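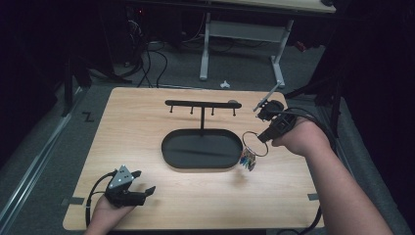 Fig. 4. Key ring next to the tray of the organizer, pegs still free.

4. Placing and loading the organizer

The Harau organizer has three parts: the oval tray, the upright and the bar with four pegs. If the upright and the bar are not yet joined, please go back to section 3. Do not load the organizer before the joint is tight.

4.1 Choosing the place

1. Put the organizer on a flat and dry table or shelf. The whole bottom of the tray must touch the surface.
2. Keep 60 mm of free space at both ends of the bar. Large rings need this space to swing.
3. Turn the organizer so that the pegs point to the side from which you will reach.
4. Press lightly on the tray with one finger. If it rocks, move it to another place.

Note: On a waxed or very smooth table, use the felt dots from the small bag. They go under the tray, near the rim.

4.2 Hanging keys

1. Take the key ring at its upper part and let the keys hang down freely.
2. Bring the ring to the peg from the front. Pass the ring over the small knob and lower it slowly.
3. Release the ring only when it lies on the peg behind the knob.
4. Begin with a peg next to the upright. The two outer pegs are for light things.

Note: A large thin ring, such as the ring in Fig. 4, goes easily over the knob. Very small split rings can be too narrow. In this case, add a bigger ring or lay the keys in the tray.

Caution: Maximum load is 400 g for the complete bar. Do not hang a bag, a dog leash with a heavy clip or a wet umbrella on it.

Caution: Do not pull the keys straight toward you. The knob will hold the ring and the organizer can fall forward. First lift, then pull.

4.3 Using the tray

The tray is for flat and small things: coins, a watch, a bracelet, single keys. Things should not stand higher than the lowest key on the bar, or they will catch each other.

If long keys or charms hang down to the tray, this is permitted, but the finish can get fine scratches with time. A piece of thin felt cut to an oval protects it. The Fellari felt insert, part no. 17, is already cut for this tray.

4.4 Cleaning

Remove everything from the pegs and the tray. Wipe with a soft cloth, a little damp, and dry immediately. On black matte surfaces finger marks are easily seen; they go away with warm water and one drop of dish soap. Do not use polish or alcohol.

For the longer bar (model Sebastian), see section 5.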